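# Evaluating the Plernska two-arm simulation kit for household tidying tasks

November 17, 2022

## 1. Purpose

Our group was asked to assess one commercial product that could be used in the second-year robotics module. We chose the Plernska kit, a software package sold by Guson for teaching two-armed manipulation without hardware. It contains a simulated robot, a set of furnished homes, a task editor and a tool for driving the arms by hand. The department had a trial licence for two machines.

The question we set ourselves was narrow: can a student with no experience of manipulation set up a task, drive the robot through it and save a usable recording within one lab session?

## 2. Set-up

Installation took most of the first afternoon. The manual assumes a newer graphics driver than the lab machines have, and the error message does not mention the driver at all. Once that was sorted out the program started every time.

We picked shoe collection as our test task. Shoes are a reasonable challenge for a gripper — they have an opening, a heel and a sole, and they can land on their side. The task editor lets the user choose a home, a room and a list of objects, then places the objects on the floor. We used the hallway for all our runs. The arms were driven with the Azar hand controllers, which Guson sells separately.

## 3. Trials

Each of us did a short practice and then a series of recorded runs. We made 19 recordings in total. The view on the operator's monitor is taken from the robot's own position, looking out over both grippers.

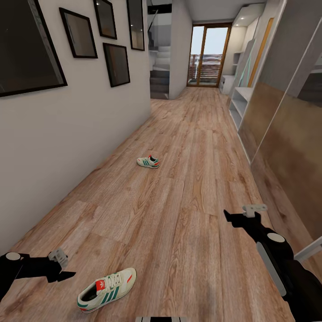

Hallway task with the white and teal sneakers on the floor. 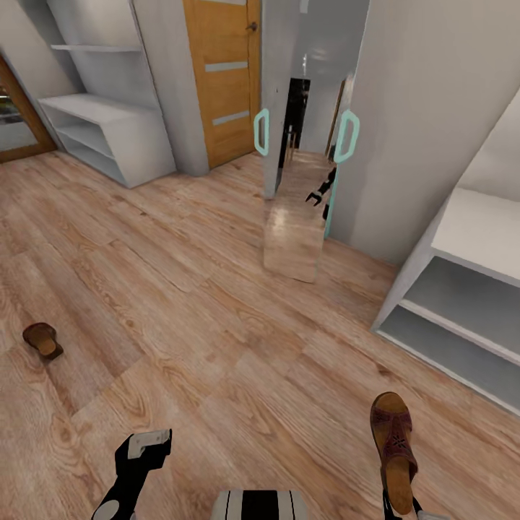

**Can the kit be used without the hand controllers?**

A keyboard mode is included and it works, but only one arm can be moved at a time, so it is suitable for checking a scene and too slow for recording a full task.

## 4. Findings

**Control.** Both arms followed the controllers closely. The main difficulty was judging depth on a flat monitor. Most failed grasps in our notes were caused by closing the gripper too early. The second camera view helps, but it has to be switched on again after every reset.

**Physics.** Sandals with a thick sole were the easiest to hold, as the heel gives the fingers something to close on. Low shoes were harder. On a few runs a shoe slid away when a finger touched it at a shallow angle, and we could not find a friction setting in the editor. Guson's support page says this is planned for January.

**Scenes.** The homes are detailed enough for the purpose. Mirrored surfaces slowed the display noticeably. Turning reflections off cured this, although the setting is hidden under "Export".

**Recordings.** Files are saved in the Flunico format and opened in our analysis script after a small change to the time column. A single run came to 700 MB with video at full size. The lab machines will fill up quickly if a whole class is recording.

## 5. Recommendation

We think the kit is suitable for the module with some preparation. The drivers should be updated first, and the video size should be reduced in the default profile. We would put students in groups of 4 with one set of controllers — one person driving, one watching the second view and two keeping notes, changing over after each run.

We did not test the kitchen tasks or the scoring tool. The scoring tool needs a full licence, and the price we were quoted did not include it.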